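Skelura Open Day Recordings: Data Card

Summary

This folder holds the recordings and notes from the Skelura lab open day on Monday, January 21, 2019. Visitors watched a two-arm workcell handle kitchen items, and every run shown to them was logged. The recordings are shared so that people who came can look at the runs again, and so that other groups can check their own tools against ordinary demonstration data.

The set contains 56 episodes. It is small and it was not planned as a benchmark. Runs were started when a group was standing at the cell, and the operators often talked to visitors while working, so pauses are common.

What was shown

There were two demonstrations during the day.

Tray sorting. Cups and mugs are handled on and near a serving tray, and the operator drives both arms from the desk outside the cell. This makes up most of the set. The operator chose which item to handle next, and in several runs a visitor chose instead. Those runs are marked "visitor_pick" in the notes column.

Free handling. The operator took requests from the group with no fixed goal. These 11 episodes have no success label and should be left out of any success rate.
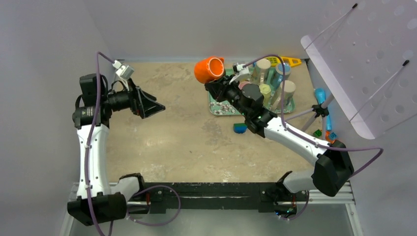 Tray sorting, right arm holding the orange mug. Left gripper open and empty.

Setup

The cell has two arms mounted at the front edge of the table, one per side, each with a gripper and a small camera module near the gripper. The cell walls are plain grey. The tabletop has a mottled stone pattern with some glossy spots, which matters if you use color or depth methods tuned on a flat surface. Expect reflections toward the front of the table.

Camera cables run along the arms and are tied to the links. They cross the view in many episodes, and no attempt was made to mask them out.

Control software was Plinolix, the version used in the lab since September. No settings were changed between the two demonstrations. Speed was limited for the whole day under the lab's visitor rules, so the motions are slower than in our normal recordings. Do not use these runs to estimate cycle time.

Folder layout

episodes/ one folder per run, numbered in the order recorded
notes.csv one row per run, with the demonstration name, label and comments
calib/ camera calibration files taken before the doors opened
extras/ the handout given to visitors and the wall poster

Each episode folder has the video files, a joint log for each arm, and a gripper log. All logs use the same clock. Times are in seconds from the start of the episode.

Labels

Tray sorting runs are labeled "done", "partial" or "stopped". A run is "done" if the operator finished the task as announced to the group. "Partial" means at least one item was left where it was. "Stopped" covers any run ended with the stop button, including stops made to show visitors how the button works. The comments column says which stops were for show.

Labels were entered by the operator right after each run and checked once against the video the same week. We changed 2 labels in that check. The original values are kept in the column label_first.

Known problems

Episode 24 has no gripper log for the left arm. The video and joint logs are complete.

Room lighting was changed in the afternoon, when the blinds were lowered for a talk next door. Brightness differs between the morning and afternoon runs.

The items were put back by hand between groups. Starting positions were not measured and should be treated as different in every episode.

Mugs can end up upright, tipped or leaning on each other. There is no pose label for any item.

Privacy

No sound was recorded. Visitors stood behind the line on the floor, outside the view of the cell cameras. The video was checked for faces and badges before release, and none were found. If you spot something we missed, write to the lab address on the handout and we will pull the episode.

Use

Free for teaching and research. Please say that the data comes from the Skelura open day so that it is not confused with the Ziken recordings, which were made in the same cell but at full speed and with a fixed list of items. The Ziken set has its own card and its own terms.

Merging the two sets is possible, as the log formats match. The episode numbers overlap, so rename the folders first. The script merge_sets in the Liew tools folder does this and writes a new notes.csv.

Changes

v1.1 Added label_first column. Fixed the clock offset in the joint logs.
v1.0 First release.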